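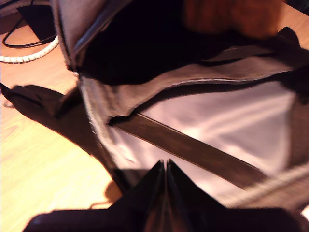
Gripper keeps missing the bag strap in our club project

Posted by Bent Lykkegaard, 2022-04-17

Our school robotics club has a task for the Sendum challenge: pick up a strap from an open bag on a table and lift it clear. The arm is driven by hand for now. The strap is flat and dark brown and the lining behind it is pale and shiny. We ran 96 attempts and the fingers closed on lining or on nothing in most of them. We have 8 days left. Should we change the fingers or the camera settings?

Kamolrat

Camera first. Satin reflects a lot and your exposure is probably set for the tabletop. Lock it lower and move the lamp to one side. Then slow the last part of the approach. If the picture smears while the arm moves, the driver is guessing at depth. Also, come in across the strap. With the fingers lined up along it, they push it flat.

Rarnico

buy softer finger tips

Gronari

We did a similar task in January. Thin rubber on the inside of the fingers helped, but the larger gain came from opening them only a little wider than the strap. Wide open, they gather up cloth. Check your rules before you glue anything on, as ours allowed only 2 changes to the gripper.

Comments

Bent Lykkegaard: Turned the lamp and locked exposure. Better. Trying the narrow opening on Tuesday.

Kamolrat: Post your numbers when you have them.

Rarnico: what rubber did you use

Gronari: Bicycle inner tube.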